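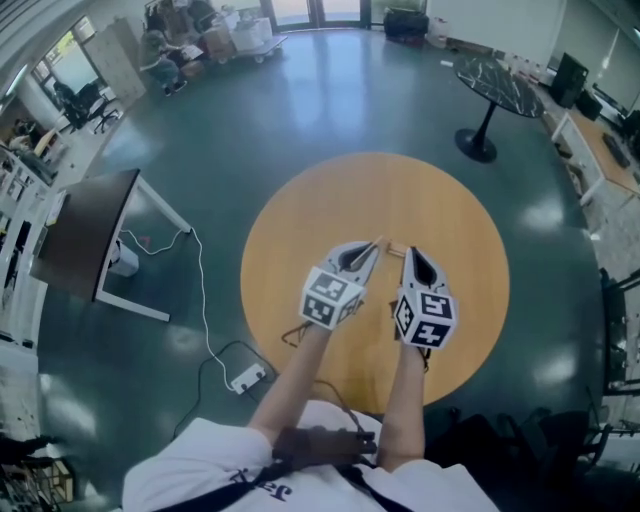
1/ Notes from the Gristau open day in Murín

Went on Friday to see Usar, their hand-held gripper setup for recording manipulation data. No robot arm in the loop. A person holds one gripper in each hand and does the task, and the recordings are used for training later. Notes below, mostly for people who build the same kind of thing.

2/ The demo station was a round wooden table with a small wooden piece on it. Task: pick up, reorient, hand over from left to right, put down. Dull to watch, which is fine. Handovers are where two-gripper data usually falls apart, so I was glad they led with it.

3/ Tracking. Each gripper carries a white cube with black square markers at the rear. The operator wears a device on a chest strap, cabled. According to the presenter, gripper pose comes from the cubes when they are in view and from onboard motion sensing when they are not. The second part is what I wanted numbers on.

4/ Numbers, as given: 30 Hz logging for pose, 65 ms worst-case offset between left and right streams before alignment. After alignment they claim 2 ms. No plot was shown. I asked for one and was told it is in the write-up, expected in April.

5/ I got a turn. The weight sits further back than I would like, and my wrists noticed after around 2 minutes. Closing on a small part is easy. Closing on it square is harder, because you are judging the angle from above while the fingers come in from the side. My first several pickups were bad data by any standard.

6/ Question from the back: why not teleoperate a real arm? Answer: cost and speed. Fair, but incomplete. With a hand-held tool the operator can make motions the target arm cannot reach. Gristau filters those out afterward with a reachability check. They would not say what share gets thrown away.

7/ Fingers. I spent most of the break on these. Soft rubber around the opening, a stiffer finger piece inside it. I asked about wear on the rubber and got a vague answer – swapped "when needed." I would want a schedule, and a log of which recordings used which set.
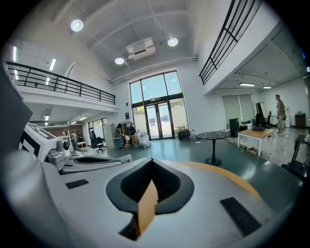

Usar gripper from the tool camera: black rubber V-shaped opening, tan finger piece, marker block behind it on the left.

8/ The view from the tool is very wide. Good for context, hard on anything that needs detail at the fingertips. You get ceiling lights and a wall of glass in the same image as the part, and exposure has to pick a winner. They lock exposure per session. I would have bet on auto.

9/ Software is called Prostine. It replays both wrist streams next to the pose tracks and flags dropped markers in red. Labeling is by keyboard, one key per phase of the task. Simple, and better than what I use at work. Export is to plain files with a readable header.

10/ Open items for me: drift when a cube is hidden for several seconds, finger wear, and whether the wide lens calibration survives a knock on the table edge. I sent all of these to Gristau by email and will add replies to this thread.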